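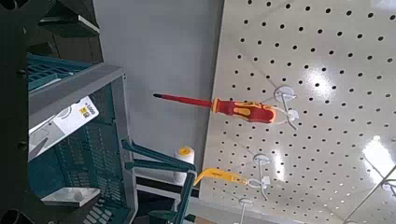 Figure 2. Screwdriver and yellow-handled tool on pegboard hooks.

4.2 Who posts, and what they post

I went in expecting a crowd of bargain hunters on Dranari, all sharing voucher codes with each other. Not so! Of the 3,475 offers we logged in October, 1,125 came from just nine accounts, and Kerstin Kasten (who did the second coding with me) found the same lopsided picture on Jilum.

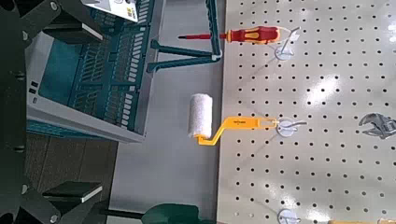

What surprised us more was how quickly codes went stale – almost 96 hours was the typical life of a cashback code, and the free-delivery ones went sooner still. Members grumbled about dead codes far more than about repeats, which fits what Gerlach saw in the Drirnholm forums, although he only looked at printed coupons typed up by hand.
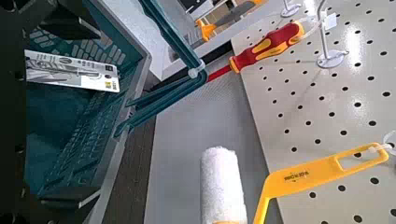 4.3 Points, badges and other rewards

Dranari pays its posters in points, and Jilum pays them nothing at all, so I compared the two.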